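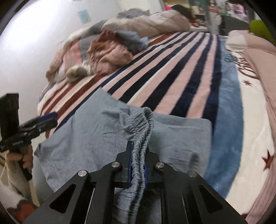 Elastic and thread notes, Bororside mending bench

Thursday, March
Posted by Ekua Bonsu

Home | Bench notes | Patterns | Roster | Contact
Print this page | E-mail this page

Right, so this is the catch-up on waistbands I've been promising Karthikeyan since the last time he found me swearing at the old Zallstead machine. Kettle's on, the good scissors are back in the drawer (thanks Ajith, I knew they'd be in your bag) and I've got most of the arvo to write this up.

Started with the perished elastic. We had a pair of trackies in where the band had gone crunchy, the way it does when somebody's been putting them through a hot dryer for years. You stretch it and you can hear the rubber letting go. I unpicked the casing along the inside seam only, left a gap the width of my hand, and pulled the old stuff out in bits. It doesn't come out in one go once it's that far gone! Tweezers helped. Swearing helped a bit more.

New elastic was the 12 mm knitted from the Thampi roll. I tried the braided first and I'm not using it in a casing again, it narrows when you stretch it and then it rolls over on itself and you get that horrible rope feeling at the hip. Fine for cuffs. The knitted one stays flat and you can sew straight through it without chewing it up.

Cut it short of the body measurement, overlapped the ends by 2 cm and zigzagged a box over the join. Rónán does his butted together over a scrap of cotton tape, and I'll admit his are flatter. Mine are quicker. We've agreed to disagree, although he did leave one of his samples on my chair.

Thread: still on the grey polyester, colour 700 on the Clostovard card. It disappears into nearly anything between navy and ash, so I've stopped bothering to match greys exactly. Top tension wanted to come down a touch for the stretch stitch. Needle was a size 11 stretch, and please, whoever had the machine before me, take the denim needle out when you're finished. I had skipped stitches for half a metre before I thought to look.

For the bands where the elastic is sewn straight on with several rows of stitching (the really gathered ones), I don't think there's a shortcut. Quarter it, pin it, stretch as you sew, and hold it behind the foot as well as in front so the needle isn't getting dragged. I did one row, let it relax, then did the next. First go came out wavy at the centre back, where I'd got lazy with the pins. Unpicked that section and redid it. Second go is decent, not beautiful.

Steam brings it back beautifully, by the way. Hover the iron, don't press. I learnt that on my own pyjamas years ago and I've still got the shiny patch.

Jacinto asked whether we should be putting a drawcord in as well when we redo a band. I reckon yes if there are already eyelets, no if it means cutting new ones in thin jersey, which just tears out from the buttonhole. Could be talked round if someone wants to try it with a bit of interfacing behind.

Still to do:
- order more knitted elastic, the roll is nearly down to the cardboard
- oil the Zallstead, it's getting noisy again
- find the lid for the pin tin
- try Rónán's tape join on something heavier, maybe fleece

Karthikeyan, your shorts are on the hook by the door. I took the side seam in while I was there.

Print this page | E-mail this page
Previous entry | Next entry | Back to bench notes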